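Lodska Capture
Recording and alignment software for hand-held grippers

Lodska Capture takes the streams from a pair of hand-held grippers and a head camera and turns them into one episode on one clock, ready for training. It runs on a Linux workstation or laptop with a supported graphics card. No motion capture room is needed, and the grippers can be used wherever there is a bit of floor and something to pick up.

The software was first written for the Hetik gripper pair and now also supports grippers from Nisbet. Other makes can be added with a short calibration file, described in the manual.

What it does

Lodska Capture records each gripper camera at full rate, along with finger opening and the head view. Streams are stamped on arrival and lined up again when the episode is closed, so a slow USB port does not shift one hand against the other. If a stream drops frames, the gap is marked in the episode and shown in the review window in orange.

Fisheye pictures are stored as they come off the sensor. Undistortion is done on export, with the lens model kept next to the data, so you can change your mind later without recording again. 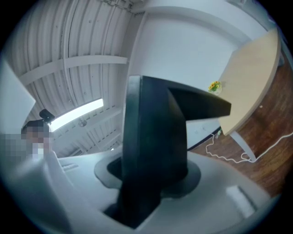
Gripper camera view with one black finger in shot, before undistortion.

Finger masking

The finger and the gripper body stay in view of a gripper camera while everything behind them moves, and trackers tend to lock on to them. Lodska Capture comes with masks for each supported gripper. The mask follows the finger opening and can be edited by hand with a brush. Plain walls and ribbed ceilings are the usual trouble spots. The tracker scores every episode for texture and repeated pattern, and flags the ones that fall below your threshold.

Masks are saved per finger type. If you swap fingers during the day, pick the new type from the session menu – there is no need to restart.
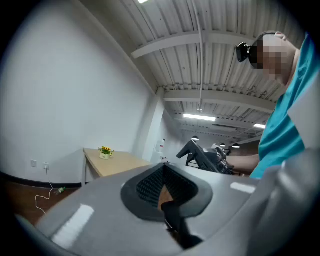

Review is done in a single window. All views play side by side with the estimated hand paths beneath them, and you can trim, split or reject an episode from the keyboard. Rejected episodes are moved to a separate folder and kept until you clear it. A session of more than 1,000 episodes opens without loading the video first, so scrolling stays quick on a modest machine.

Head view and marker cubes

Where the grippers carry marker cubes, the head camera can be used to fix the position of one hand relative to the other. The software looks for the markers in every head frame and blends the result with the tracking from the gripper cameras. When a cube is out of sight it falls back on the gripper cameras alone, and the episode log says for how long.

Cube size and marker numbers are set once per gripper. Print sheets are included as PDF files. Check the printed size with a ruler before gluing, as many printers shrink the page slightly.

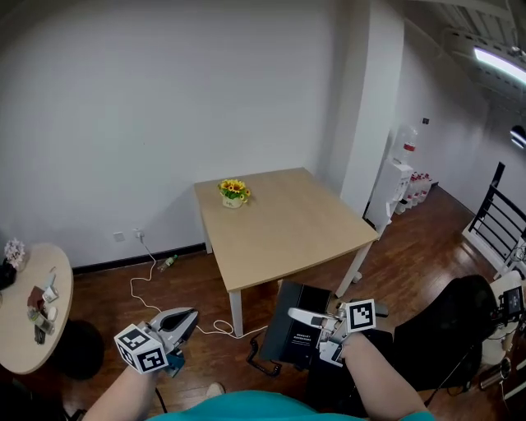
Face blurring is switched on by default at export and can be set separately for each camera. The original recordings are left untouched on the capture machine unless you choose to delete them.

Specification

Camera streams: up to 11 per session
Supported fisheye lens models: 34
Export: HDF5, Zarr, MP4 with JSON sidecar
Operating system: Ubuntu 22.04 or later
Memory: 16 GB minimum, 32 GB advised
Licence: per capture machine, updates included for one year

What you get

Lodska Capture installer and licence key
Finger masks for Hetik and Nisbet grippers
Marker cube print sheets
Calibration board file
User manual, 41 pages (PDF)

Grippers, head camera and workstation are sold separately. The Mullcombe office can supply a machine with everything installed and tested; allow extra time for delivery. Phone support is open every weekday except Thursday, and email is answered on all five days.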